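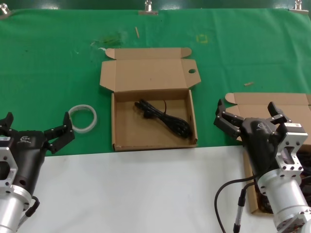
What is the best way to mail a power cable so it arrives without kinks?

Coil it loosely in loops a little shorter than the inside of your box, tie it once in the middle, and choose a shallow mailer that holds the bundle without squashing it.

I have been sending cords through the mail for longer than I care to admit. It started with lamps. I fix up old table lamps at home, and sooner or later somebody writes to say that the cord got left behind at a rental or chewed by the puppy, and could I please send another? So off I go to the packing table. After a good many parcels I have settled into a way of doing it that is quick, cheap, and kind to the cable, and I'd love to walk you through it.

What you'll need

A flat corrugated mailer, the kind with an attached lid that folds over and tucks in
A roll of clear tape
A soft tie, a strip of hook-and-loop, or a bit of string
A sheet or two of plain paper for padding
A label, and a pen that doesn't smear
Somewhere flat to work

For the flat place to work, I'm a great believer in laying down a cloth. A box slides around terribly on a slick tabletop, and you end up chasing it with your elbow while both hands are busy with the cord. Clip the cloth along the back edge with a few metal binder clips and it will stay nice and taut while you pull and fold. Mine is old and covered in marks, and I give it a good shake out the back door whenever I remember to.

Step 1: Check the cord before you pack it

Run the whole length through your fingers, slowly, from plug to end. You are feeling for nicks, flat spots, or places where the outer covering has gone stiff. Look closely at the spot where the cord goes into the plug, where most of the trouble starts. If you find any bare wire or cracking, please don't send it to anybody – cut it up and take it to your local electronics recycling drop-off.

Wipe off any dust with a dry cloth while you're at it. It takes a minute and it makes such a nice impression at the other end!

Step 2: Coil it the way it wants to go

Every cord has a bit of memory in it from the way it was wound the first time. Let it hang from one hand for a moment and you'll see which way it likes to curl. Follow that direction. Start at the plug end and lay each loop into your palm, giving the cord a small roll between thumb and finger as you go so that it lies down without twisting.

Please don't wrap it around your elbow. I know, my mother did it too, and so did everybody's mother, but it puts a twist in every turn and you'll be fighting that cord forever after.

Aim for long oval loops if your mailer is long and shallow. A round coil has a way of piling up in the middle, and then the lid bulges. An oval bundle set corner to corner gives you a little more length to play with, and the plug can go up toward one end of the tray where it isn't pressing on anything.

Step 3: Tie it once

One tie around the waist of the bundle is plenty. It should be snug enough to hold the loops together and loose enough that you can slip a finger underneath. I'd skip the wire twist ties if you have anything softer on hand, as the ends can poke into the covering when the box gets jostled. You may have a stray bit of cord that arches up above the rest. Press it down gently, and if it springs right back up, undo the tie and coil the last loop again. It's faster than arguing with it.

Step 4: Set up the box

Fold the tray into shape first and leave the lid all the way open, lying flat behind it. That way you can see every corner and you have both hands free. Press the side walls down firmly so they lock. If your mailer has little tabs at the corners of the lid, bend each one back and forth once along its crease before you need it, and they will slide in much more easily later on.

Have a look inside for crumbs of cardboard and tip them out.

Step 5: Pack and pad

Lay the cable in the tray and give the box a gentle tilt from side to side. If the bundle slides, crumple a sheet of paper into a long sausage and tuck it along the empty side. Metal prongs can wear through cardboard if they rub the same spot all the way across the country, so fold a small piece of paper over the end of the plug, too.

If you're including a note, put it on top, where it will be seen first. I usually write down the length of the cord and which lamp it goes with. My friend Edeltraud Steiner puts in a tea bag as well, and I have been the happy recipient of several.

Step 6: Close and tape

Bring the lid over and ease the tabs in, starting with one corner and then the other. If you feel it pushing back at you, open it up and flatten the bundle. Forcing the lid only gives you a bent front edge that pops open at the worst time.

Now for the tape. One strip across the front seam, running a couple of inches onto the bottom, will do for most cords. For something heavier I add a strip at each side. Keep the roll next to the box, on whichever side your cutting hand isn't, and fold over the loose end when you finish so you aren't picking at it with a fingernail next time.

Step 7: Label it

Stick the label on the largest flat side, away from the seams, and smooth it from the middle outward. If you've written it by hand, a layer of clear tape over the address keeps the rain off. Don't tape over a printed barcode, though – the shine can make it hard to scan.

A few extra notes

Two cords in one mailer will work if both are thin. Coil and tie them separately and lay them side by side, never one on top of the other.

Cords with a heavy adapter block in the middle need a deeper box. I have tried to cheat on this and regretted it.

Save the mailers that come to you. A clean one with good creases can easily make another trip, as long as you cover or peel off the old label completely. Mine stand upright in a drawer under the packing table, smallest in front, and every September I go through them and recycle the ones that have gone soft at the corners.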